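작업노트 | 장비 | 데이터 | 회의록 | 검색

2024년 10월
원격조작 시연 수집, 상자 접근 및 파지 과제
작업 이름: Gedance / 수집 프로그램: Borkon

지난번 노트에 이어서 적는다. 9월에 모은 시연은 조작자마다 접근 높이가 제각각이라 학습에 그대로 넣기가 애매했다. 이번에는 시작 자세를 고정하고, 상자 앞에서 한 번 멈춘 다음 집는 순서로 통일해 보기로 했다. 과제 내용은 그대로다. 작업면 위에 세워 둔 종이 상자로 접근해서, 집고, 들어 올렸다가, 다시 내려놓는다. 한 번의 시연은 내려놓은 뒤 그리퍼가 완전히 빠져나온 시점까지로 한다.

준비

리더 암 영점을 다시 잡았다. 손목 관절이 중립에서 조금 틀어져 있어서, 리더를 가만히 두어도 팔로워 쪽 손목이 천천히 돌아가는 증상이 있었다. 영점 파일을 새로 만들고 나서는 없어졌다. 예전 영점 파일은 지우지 않고 old 폴더로 옮겨 두었다. 9월 데이터를 재생할 때는 예전 파일을 써야 하니 섞어 쓰지 말 것.

그리퍼 트리거는 처음 설정이 너무 예민했다. 살짝만 당겨도 핑거가 끝까지 닫혔다. 트리거 앞쪽 구간을 비워서 반응이 늦게 시작되게 하고, 닫힘 속도 상한도 낮췄다. 상자 벽이 얇아서 세게 물면 눌린다. 현재 설정은 닫힘 명령 상한 461. 더 낮추면 들어 올리는 도중에 미끄러지고, 더 올리면 벽에 자국이 남는다. 다른 물체로 바꿀 때는 이 값부터 다시 볼 것.

카메라는 손목 쪽만 썼다. 노출은 수동으로 고정했다. 자동으로 두면 그리퍼가 상자에 가까워질 때 밝기가 출렁여서 같은 상자인데도 장면마다 색이 다르게 나온다. 흰 상자라서 더 심하다. 고정한 뒤에 밝은 쪽이 날아가지 않는지만 확인하고 시작했다.

시연 순서

1) 시작 자세로 이동. 버튼 한 번이면 되고, 손으로 맞추지 않는다.
2) 녹화 시작음을 듣고 움직인다. 시작음 전에 움직인 것은 버린다.
3) 상자 정면으로 내려가면서 접근. 핑거 두 개가 상자 아래쪽에 걸쳐 보이는 높이까지.
4) 거기서 잠깐 정지. 정지 길이는 900ms를 넘기지 않는다.
5) 핑거를 벌리고 한쪽을 상자 안으로 넣어 벽을 문다.
6) 수직으로 들고, 같은 방향으로 내린다. 들고 있는 동안 손목은 돌리지 않는다.
7) 핑거를 벌리고 위로 빠진다. 옆으로 빠지면 상자가 넘어가기 쉽다.

4번 정지 동작을 넣을지 말지로 의견이 갈렸다. 정지가 길면 정책이 그 자리에서 멈추는 버릇을 배운다는 쪽과, 정지가 없으면 조작자가 급하게 들어가다가 상자를 민다는 쪽. 일단 짧게 넣고, 학습 전에 움직임이 없는 구간을 솎아 내는 방식으로 간다. 원본은 그대로 보관한다.

접근 높이는 말로 설명하기가 어려워서 손목 카메라 화면을 기준으로 잡았다. 새로 조작하는 사람은 이 화면과 비슷하게 맞추면 된다.

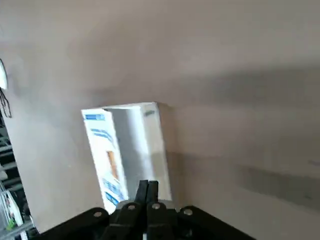 손목 카메라, 상자 앞 접근 자세. 핑거는 모은 상태.

주의할 것은 이 시점에서 깊이가 잘 안 읽힌다는 점이다. 핑거 끝이 상자 아래쪽과 겹쳐 보이지만 화면만으로는 닿았는지 아닌지 구분이 안 된다. 상자 오른쪽으로 그림자가 넓게 지는데 경계가 흐려서 거리 기준으로 쓰기도 어렵다. 조작자는 화면만 보지 말고 옆에서 직접 보면서 맞출 것. 학습된 정책은 옆에서 볼 수가 없으니, 외부 카메라를 하나 더 다는 문제는 따로 검토해야 한다.

인쇄된 면은 파란 줄과 글자가 있어서 방향을 잡기 쉽고, 흰 면은 민무늬에 가까워 특징이 적다. 상자 방향을 바꿔 가며 모으되 한쪽 방향으로 몰리지 않게 방향표를 만들어 두었다. 시연할 때마다 표에서 다음 칸을 보고 상자를 돌려 놓는다. 표를 건너뛰면 나중에 분포 맞추기가 번거롭다.

수집 결과

이번 수정 이후로 저장된 시연은 838개. 검수 전 숫자다. 9월 것까지 합치면 2525개인데, 9월 분은 영점이 달라서 같이 학습시킬지는 아직 정하지 않았다. 관절값만 변환하면 될 것 같기도 하지만 손목이 흐르던 구간이 섞여 있어서 변환해도 깨끗하지 않을 수 있다. 몇 개 골라서 재생해 보고 결정한다.

검수하면서 버리는 기준은 다음과 같이 정리했다.

- 시작음 전에 움직인 것
- 접근 중에 상자를 밀어서 위치가 바뀐 것
- 한 번에 못 물고 두 번 이상 다시 문 것 (버리지 말고 retry 폴더로)
- 들고 있는 동안 손목을 돌린 것
- 사람 손이 카메라에 들어온 것

retry 폴더를 따로 두는 이유는 실패 후 복구 동작을 나중에 쓰고 싶어서다. 성공만 보고 배운 정책은 한 번 빗나가면 그 뒤로 어떻게 해야 할지를 모른다. Wogan 과제 때도 같은 문제가 있었고, 그때는 복구 시연을 따로 모으느라 일정이 밀렸다.

손으로 직접 잡고 끄는 방식도 잠깐 해 봤다. 팔을 중력 보상 모드로 두고 손목 부근을 잡아서 움직이는 것. 접촉이 손에 바로 느껴지니까 상자 벽에 핑거를 넣는 동작은 이쪽이 훨씬 수월하다. 리더 암으로는 벽에 걸렸는지 어떤지 감이 없다. 대신 팔꿈치 자세가 사람마다 달라지고, 손이 카메라에 자주 들어온다. 그리퍼 개폐도 다른 손으로 버튼을 눌러야 해서 타이밍이 어긋난다. 본 수집은 원격조작으로 계속하고, 손 교시는 5번 동작의 경로를 확인하는 용도로만 쓴다.

문제와 메모

Borkon에서 저장 직후에 다음 녹화를 바로 시작하면 앞 시연의 마지막 부분이 잘리는 경우가 있었다. 저장 완료 표시가 뜰 때까지 기다리면 생기지 않는다. 프로그램 쪽에서 막아 두는 게 맞는데 아직 못 고쳤다. 당분간은 표시를 보고 넘어간다.

오래 하면 조작이 거칠어진다. 뒤쪽 파일일수록 접근 속도가 빠르고 5번에서 비스듬히 들어간 것이 많다. 교대 간격을 줄이고, 파일에 조작자 번호와 회차를 같이 남기기로 했다.

상자도 소모품으로 봐야 한다. 같은 자리를 계속 물면 벽이 물러져서 같은 힘으로도 결과가 달라진다. 벽이 휘기 시작하면 교체하고, 교체 시점을 수집 기록에 적는다.

다음에 할 것
- 838개 검수 끝내기
- 정지 구간 솎아 내는 스크립트, 기준 속도 정하기
- 9월 분 재생 확인
- 외부 카메라 위치 후보 잡기
- 저장 잘림 버그
- Zivimico 쪽에 방향표 양식 공유

최근 글
리더 암 영점 다시 잡는 순서
Wogan 복구 시연 정리
손목 카메라 노출 고정값 메모
Borkon 저장 폴더 구조 변경
중력 보상 모드 사용 전 확인 사항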